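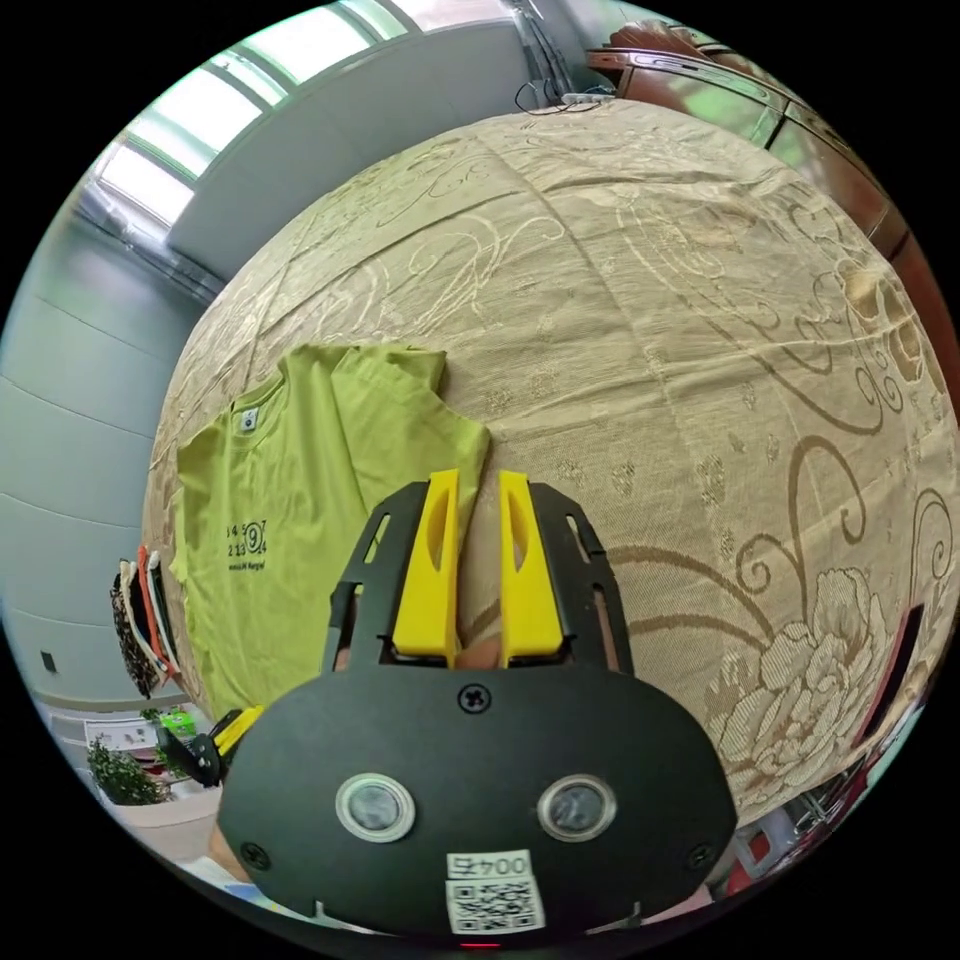 Chapter 4
Showing the Task by Hand

Before you start: you need Chapter 2 (grippers and finger shapes) and the first half of Chapter 3 (where the wrist is in space). Skip the section on joint angles if you are short of time, it comes back in Chapter 6.

4.1 Two ways to show

A robot that has to fold a shirt needs somebody to show it folding. Long lists of rules were tried. Cloth beats them. So, demonstrations.

Two main ways to get them.

Remote control. A person moves a leader arm, or a pair of sticks, or a headset controller, and the real robot follows. Everything recorded is something the robot did with its own joints. Good. Slow, though. The person feels little or nothing through the fingers, and the robot has to be in the room where the task is.

By hand. The person holds the gripper itself, no arm behind it, and does the job. The camera rides on the tool. Opening and closing of the fingers gets recorded along with the path of the hand. No robot to ship. A bedroom will do, a bed with a patterned spread and a lime-green T-shirt on it is a perfectly good work site.

The price: the person's arm is not the robot's arm. People reach around things, lean, swap feet, turn the wrist further than a robot wrist will turn. Some of what they show can't be played back. We deal with that in 4.5.

Terms for this chapter
Demonstration: one full go at the task, start to stop.
Episode: the recording of one demonstration, after trimming.
Operator: whoever holds the tool or the sticks.
Replay: running the recorded path on a real arm, no learning involved.

4.2 Why cloth

Most of the worked problems use cloth. Reasons are practical. Everyone can fold something. Nothing breaks. And cloth punishes sloppy recording faster than blocks or cups do: a block stays a block, a shirt has a new shape every time you touch it.

A stiff object can be described with six numbers, three for place and three for turn. A shirt can't. The sleeve folds under, the hem rolls, the collar ends up somewhere else. So the learner has to work from the pictures, and the pictures have to show the cloth at the moment of the grasp. If the operator's other hand is in the way for that half second the episode is close to useless, even if the fold came out fine.

Narrow fingers help. They get under a single layer. They also miss more, and a miss is worth keeping if the operator recovers in the same episode. Don't throw those out. Students always throw those out.
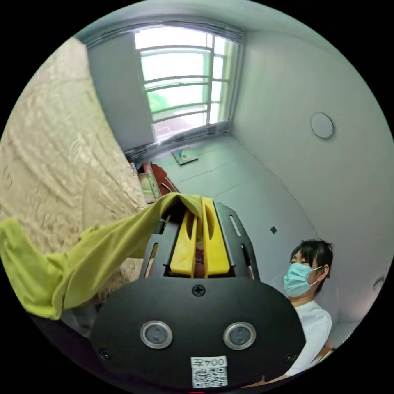 Figure 4.2 Yellow-green cloth held between the two fingers of a hand-held gripper. Compare the finger slots with the drawing in Section 2.3.

Look at how little of the cloth the fingers have hold of in Figure 4.2. The rest hangs and wrinkles as it likes. The learner has to cope with all of it, though the operator only controls the pinch. Background matters too. Window, curtain, floor, another person, all of it goes into the recording, and a learner trained in one room will happily lean on the curtain as a landmark. Change rooms. Change cloths. Move the start point.

4.3 The Plumetti set

The problems at the end of Chapters 4 to 7 draw on one collection, the Plumetti set, put together for the Mensah teaching lab with hand-held tools. 647 episodes, folding and hanging and a small number of smoothing tasks. 300 of them are marked for training on the course server. Leave the others alone untill Chapter 7, please.

Sampling rate and file layout are in Appendix B. The viewer is called Reltine and runs in a browser. Older lab machines still have Mukex, which opens the same files but draws the gripper opening upside down, closed at the top of the graph. Check which one you are in before you answer Problem 4.6.

4.4 A recording session, start to finish

Short version. The long version is the lab sheet.

1. Fix the task in one sentence. "Fold the shirt in half, sleeves in." Write it down. If two operators read it differently, rewrite.
2. Open and close the fingers fully, twice, before the first episode. This sets the zero for the opening signal.
3. Hold the tool still over the work for a moment. Start recording. Still again at the end.
4. Go slower than feels natural. Fast hands blur the view and real arms can't follow.
5. Keep the fingers in sight of the camera and keep your free hand back unless the task calls for it.
6. Stop after 90 minutes even if it is going well. Tired operators get lazy at the wrist and the paths drift.
7. Note anything odd next to the episode number the same day. By Saturday you will not remember which one it was.

Two tools, two hands: same steps, but both recordings need one clock. A clap of the fingers in view of both cameras is the cheap fix. See Problem 4.9.

4.5 When the hand does what the arm can't

Take episode 3435 (numbers carry over from the full archive, so they run higher than the count in the set). Load it in Reltine and step to the second grasp. The wrist turns, keeps turning, and goes past the limit of the arm from Chapter 3. The fold is neat. The replay fails.

Three choices at this point. Drop the episode. Cut it at the last pose the arm can reach and keep the front part. Or solve for a different arm pose that puts the fingers in the same place, which works only if there is one. We start with the second becuase it needs no new math, then build the third in 4.6.

First, the reach check. Write the tool pose at each time step in the base frame of the arm, as in Section 3.4.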